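Chapter 5
Breeding Records and Herd Registers

Before you start

By the time you reach this chapter you should be able to tell a huacaya from a suri, explain how fibre is sampled, and describe the normal course of pregnancy in the alpaca. This chapter deals with the paperwork that goes with those skills. It covers the information a breeder needs to keep, how a herd register is set out, and how records are used when choosing which animals to mate.

Why records matter

An alpaca is pregnant for about eleven and a half months and usually has a single cria. A breeder therefore gets few chances each year to see whether a mating was a good choice. Fibre also changes as the animal ages, and a fleece that looks very fine at first shearing may be a good deal coarser a few years later. Memory is a poor guide over that length of time. Written records let the breeder compare the same animal at different ages, and compare half-siblings born in different seasons.

Records are also needed when animals are sold. A buyer will want to see the parentage, the date of birth, the microchip number, any treatments given and, for a female, her breeding history. Gaps in these details lower the price and can hold up registration.
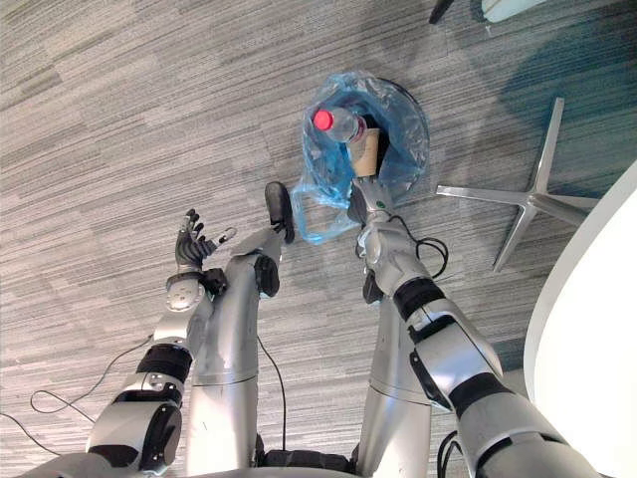
Fig. 5.1 Striped carpet and a lined waste bin.

What goes in the register

The herd register has one entry for each animal. The entry is opened at birth or on the day of purchase and is never reused, even if the animal dies or leaves the farm. Most breeders keep the following under each entry:

Name, ear tag and microchip number
Sex, colour and fleece type
Date of birth and birth weight
Sire and dam, with their own register numbers
Fleece weight and fibre test results for each shearing
Matings, pregnancy checks and births
Vaccinations, worming and other treatments
Date and reason for leaving the herd

A paper register is quite good enough for a small herd. Larger herds tend to use a spreadsheet or a database, which makes it easier to sort animals by sire or by fleece weight. Whichever is used, a second copy should be kept in another building.

The Windstead herd

The worked exercises in this chapter use the register of the Windstead herd, which holds 432 entries. Many of these are for animals that have since died or been sold. Fleece weights are given in grams. The entry for the female Dukomia, for instance, shows a fleece of 3270 g at her second shearing, and three living crias, all by the sire Medeiros. Her last mating was in November, so the birth would be expected in the following autumn.

Key terms

cria, dam, half-sibling, herd register, sire

5.1 Identifying the animal

Every record depends on knowing which animal it belongs to. Ear tags are easy to read from a distance but can be torn out on fencing.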